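El miércoles se nos hizo de noche otra vez en el taller

Llevo días queriendo sentarme a escribir y siempre se me cruza algo (el horno, la tutoría, las bufandas que se dejan los chavales y que alguien tiene que devolver), así que perdonad si esto sale desordenado. Quería hablaros del proyecto de este curso en el club de robótica, que me tiene contentísima.

La idea salió de Žofie Kuruc, que en octubre se plantó en la pizarra y escribió «que el brazo cambie la memoria de un ordenador». Así, sin más. A mí me pareció una barbaridad, os lo confieso, porque el año pasado movíamos cubitos de un sitio a otro y ya nos dábamos con un canto en los dientes. Pero Edivaldo Caldeira, que es el que lleva conmigo el grupo, dijo que adelante, y ahí estamos, metidos hasta las cejas en tornillos y cables.

Lo más entretenido ha sido la bandeja. La hemos dibujado e impreso nosotros, con sus huecos y sus ranuras para dejar cada cosa en su sitio, y vamos por la versión 7. Cada versión tiene su historia: en una los canales quedaron estrechísimos, en otra las paredes eran tan altas que la pinza tropezaba antes de llegar... Gerrit Chauke las guarda todas en una caja y creo que les ha cogido cariño. Llamamos Busatum al proyecto, por cierto, y no me preguntéis por qué, que la votación fue larga y perdí.

También he aprendido yo muchísimo. Por ejemplo, que agarrar un módulo es una cosa y bajar derecho hacia la ranura es otra muy distinta, y que dos alumnos pueden discutir media tarde sobre cuánto tiene que apretar una pinza. ¡Y qué gusto oírlos discutir de eso! Anežka Dvořáček apunta cada intento en una libreta cuadriculada, con una letra preciosa, y luego nos riñe a todos si hemos tocado algo sin avisar.

Os dejo un par de fotos del trabajo:
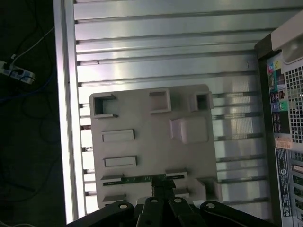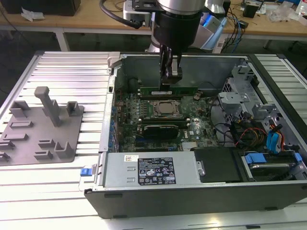

La pinza sobre la placa verde en la bandeja gris, y el brazo metido en la torre, encima de la memoria.

La semana que viene toca repasar las posiciones y ordenar los cables, que lo prometimos en noviembre. Si alguien tiene por casa un ordenador viejo que ya no quiera, que me escriba, por favor, que les damos muy buena vida.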